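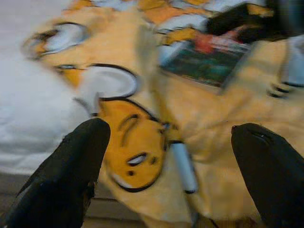
About the Onddale Gripper Evaluation Laboratory

Last updated: May
Published by Salamatu Dankwa, Laboratory Director

Search this site
Enter keywords
Go

The Onddale Gripper Evaluation Laboratory is a teaching and testing unit of Pearce Technical College. It conducts comparative trials of robotic grippers, arms, wrist cameras and motion controllers for manufacturers, research groups and public agencies, and it provides supervised laboratory placements for students enrolled in the college's diploma programs in automation and mechatronics.

The laboratory was established to serve purchasers who had no independent means of judging one gripper against another. Published specifications commonly state payload, stroke and closing force. They seldom describe how a fingertip behaves when it meets a slender object lying on cloth, or how much of the work area remains in view once the fingers have been fitted. Our program of trials was designed with such matters in mind.

What We Test

The laboratory accepts two-finger, three-finger and suction grippers, together with the arms and controllers that carry them. Fingertips may be submitted separately for evaluation on a standard mount. Cameras are assessed at the wrist as well as from a fixed stand, and clients are asked to indicate at the time of booking which arrangement they intend to use in service.

Trials are carried out on ordinary household and office articles. A marker laid on a printed cloth is a long-standing item in our small objects series. It has a narrow body, it rolls readily, and the fabric beneath it may gather when the fingers close. Patterned cloth is used alongside plain cloth so that camera performance can be compared on both. Bold cartoon prints with heavy black outlines have been of particular value in this work, as they present a detection system with a great many strong edges that do not belong to any object it has been asked to find. Flat items such as printed cards are placed near the target in the cluttered version of the same trial.

A complete evaluation consists of 400 grasp attempts for each gripper under test, divided between plain and cluttered arrangements. Endurance work is quoted separately and runs to 2000 closing cycles, with the fingertips inspected and measured at the midpoint of 1000 cycles. Surface wear, loss of grip on smooth plastic and any change in finger alignment are recorded on the inspection sheet that accompanies the final report.

Cameras and Motion Blur

Wrist cameras form a growing share of our bookings. A camera carried at the wrist moves with the arm, and images captured during a rapid approach are frequently smeared. The laboratory retains these images and reports on them. A client choosing between two cameras will generally wish to know how each performs at working speed, and a set of sharp stills taken with the arm at rest is of little assistance in that decision.

For each camera we report the exposure settings used, the approach speed, the position of the fingertips within the field of view and the proportion of images in which the target could be located by the client's own software. Where the client has no software, a reference detector maintained by the college is used in its place. The detector is not changed during the course of a comparison.

Equipment

The laboratory operates two bench arms, designated Fluditz and Celline after the rooms in which they were first installed. Fluditz is a six-axis arm reserved for comparative gripper trials. Celline is a lighter arm used for camera work, for controller trials and for student instruction. Both accept a common adaptor plate, and drawings of the plate are supplied to clients on request.

The collection of trial objects currently numbers 73 articles. It includes writing instruments, cutlery, folded textiles, packets, bottles and cards. Articles that become damaged are replaced with the same make wherever it can still be obtained. A replacement of a different make is given a new catalogue entry, and its results are kept apart from those of the original.

Teaching and Student Placements

Students are admitted to the laboratory in their second year. They begin with gripper mounting, calibration and the safe isolation of an arm, and proceed to assisting with client trials under the direction of a staff technologist. Students do not sign reports. Their contribution is acknowledged by name in the annex, with their consent.

Placement applications are considered by the Laboratory Director together with the program coordinator. Applicants are expected to have completed the college's machine safety module and to keep a laboratory notebook throughout the term. Notebooks remain the property of the college.

Independence and Reporting

The laboratory does not sell grippers, arms, cameras or controllers and receives no commission on their sale. Fees are charged per evaluation and are the same whatever the outcome. Manufacturers may correct errors of fact in a draft report within the review period set out in the booking agreement. They may not remove a result.

Reports remain confidential to the client unless both parties agree in writing to publication. Published reports are held in the college library and may be consulted during library hours.

Visits and Enquiries

The laboratory welcomes enquiries from schools, employers and prospective clients. Visits are arranged by appointment and begin at 10 a.m. at the main reception desk. Closed-toe footwear is required in the trial area, and visitors are asked to remain behind the yellow line while an arm is powered. Enquiries concerning fees, bookings and placements should be addressed to the Office of the Laboratory Director, Onddale Gripper Evaluation Laboratory, Pearce Technical College.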